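The Long Drive to the Operating Room

The hospital in Haugland stopped doing planned surgery in January. The emergency room stayed open and so did the maternity ward, but anyone who needed a hernia fixed or a gallbladder out was given a letter with a new address on it. The address was in Mulero, 98 miles away over the pass.

Letters like that have been going out in small towns for years. A surgical department needs surgeons, anesthesia staff, nurses who know the room, and enough patients to keep all of them in practice. When one of those runs short, the others tend to follow. Haugland lost its second anesthesiologist and could not hire another. The operating rooms are still there, down the hall from the cafeteria, and are used for storage and staff training.

On paper the change is simple. A patient has the same operation in a bigger building with more people on hand. What the paper leaves out is everything on either side of the operation: the visit beforehand, the blood work, the night in a motel, the ride home with a pillow under the seat belt, and the checkup two weeks later. Each of those is a full day for someone, and usually for two people, because the patient can't drive.

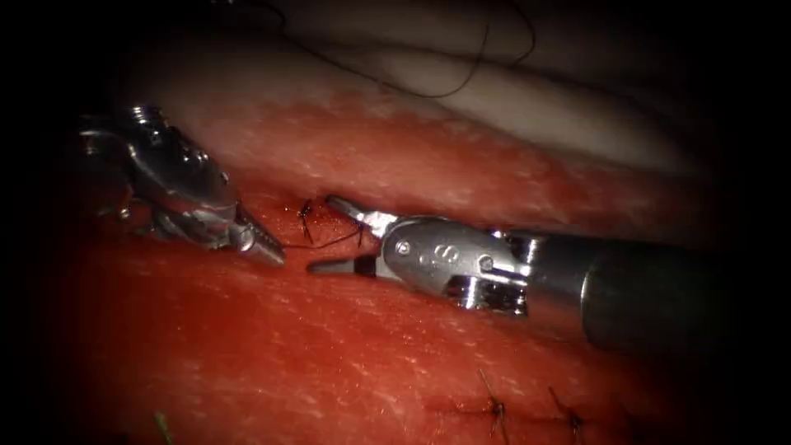

Annick Marchal made the trip 7 times in one winter. The surgery was the easy part, she said, and if anyone had asked her she would have gladly traded the nice new building for a parking space she could reach in ten minutes. She remembers the gas station halfway better than she remembers the ward. Her sister drove her the first few times and then ran out of days off.

After that she used Trurance, a ride service that began with one van and now has four. It charges by the trip and waits at the hospital until the patient is ready, however long that takes. The drivers are mostly retired. They keep blankets in the back and know which rest stops have a ramp. In bad weather they leave the night before.

The service covers part of its costs with a county grant and the rest with fares, and neither is certain from one year to the next. Fuel is the largest bill. Tires come second, since the road over the pass eats them.

Some patients don't go at all. They put off the knee or the hernia until spring, and then until fall. Family doctors in Haugland say they see more people living with pain they could have had treated, and more who arrive late with something that has gotten worse. It is hard to put a number on that. A person who never books a visit doesn't show up in anyone's records. 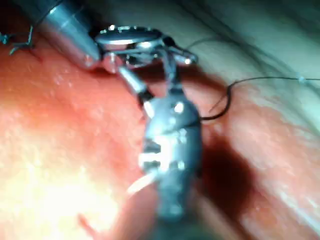

Money is the other half of it. The motel nearest the Mulero hospital has a patient rate, but it fills up early in the week. A family that stays three nights, eats out, and loses pay for the time can easily spend $1,000 on an operation their insurance covers in full. The hospital has a fund for travel costs. The form for it runs to several pages and has to be signed by a doctor before the trip, and many people hear of it only once they are home.

There have been attempts to fix this. The checkup after surgery can often be done by phone or video, and the Mulero hospital now offers that for simple cases. Blood work can be drawn in Haugland and sent ahead. A group called Prundudance, set up by former patients, keeps a list of spare rooms near the hospital where families can sleep for free. It has 2 rules: no smoking, and strip the bed when you leave.

None of it shortens the road.
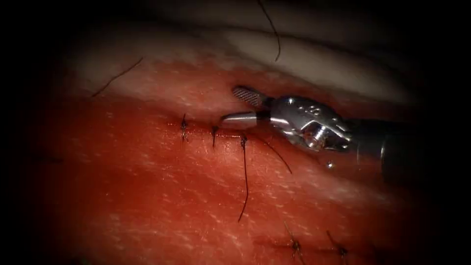

By Aslak Granström
2nd January

Whether planned surgery will come back to Haugland depends on whom you ask. The hospital says it is still advertising for an anesthesiologist and would reopen one room if it found two. People in town point out that the ad has been up for a long time. A surgeon who visits from Mulero sees patients at the clinic and can handle small procedures under local anesthetic, such as moles and cysts. Those slots are usually gone the morning they open.

Marchal has one more appointment on the other side of the pass. She has booked the van for five in the morning and asked for the front seat.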